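Section 3: Bagging and Unpacking Snack Goods at the Pantry Table

3.1 Purpose

This section sets out the procedure for receiving bagged snack goods at Flurngate, checking them at the pantry table and placing them in the Petusik store cupboard. It applies to crisps, puffed snacks and other light goods supplied in thin plastic carrier or produce bags. Tins, jars and bottles are covered in Section 4. Fresh food must not be handled at the pantry table at any time.

Questions about this section should be put to Yiran Yao, who keeps the pantry register.

3.2 Before you begin

1. Clear the table of cups, papers and personal belongings.

2. Wipe the surface with a clean damp cloth and dry it fully. Goods must not be set down on a damp surface.

3. Place the Anness tray on the left-hand side of the table. The tray is used only for goods that have passed the checks in 3.4.

4. Have the pantry register open at the current page and a pen to hand.

5. Place the waste sack within reach of the table, but not on it.

Note: Deliveries from Zhong are normally brought up before 3 p.m. Goods arriving later should be left in their bags overnight on the lower shelf and dealt with the following morning.

3.3 Opening the plastic bag

1. Set the bag down with its opening towards you. Light goods shift easily inside thin film, and the bag should be allowed to settle before it is opened.

2. If the neck has been twisted, hold the body of the bag steady with one hand and turn the neck gently in the opposite direction. If it has been knotted, loosen the knot with the fingertips.

3. If a knot cannot be loosened, snip the film above it with round-ended scissors. Keep the blades well away from the goods.

4. Spread the opening wide and fold the edges outwards to form a collar.

5. Lift each packet out by its sealed top edge or by one corner. Do not squeeze the middle of the packet, as the contents break easily and the seal may be forced.

Caution: Do not tear the bag open. Torn film leaves small scraps on the table and in the tray, and a torn bag cannot be used again. Any scraps must be picked up before the next bag is opened.

Caution: Thin plastic bags present a danger of suffocation. Keep them away from children and do not leave them unattended on the table.

3.4 Checking the packets

1. Look at the top and bottom seals. Both should be flat and unbroken.

2. Press the packet very lightly with an open palm. A packet that goes flat under this pressure has lost its seal and must be put aside.

3. Find the date mark and read it in good light, outside the plastic bag. Printing read through creased film is easily mistaken, and entries made in this way will not be accepted in the register.

4. Enter the product name, flavour and date mark in the register. Where the label is in a language you do not read, leave the flavour column blank and mark the line for Yiran Yao.

5. Place accepted packets upright in the tray, with the front panels facing the same way.

Note: The tray holds 19 standard packets. It must not be filled above the rim.

3.5 Putting away

1. Carry the tray to the Petusik cupboard with both hands.

2. Place the packets on shelf 3, with the earliest dates at the front. The shelf may be stocked to a limit of 31 packets; any surplus goes to the upper box.

3. Close the cupboard door and check that the catch has engaged.

4. Flatten the empty bags, press out the air and fold them in thirds. Sound bags go in the drawer below the cupboard. Damaged bags go in the waste sack.

5. Sign the register and return the tray to its hook.

Repeat orders for the cupboard are placed under stock line 359. The number must be quoted in full on the order slip.
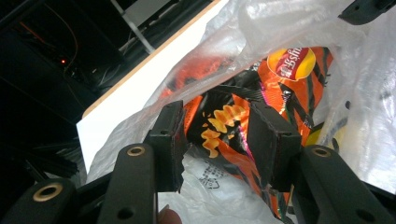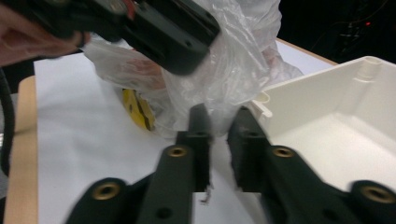
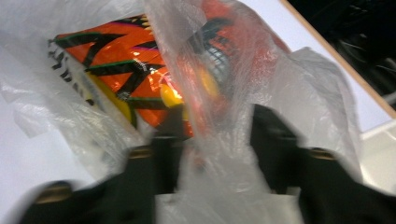
Fig. 3.1 Thin plastic bags on the table. First and third views: snack goods in orange-and-black packaging, still inside the film.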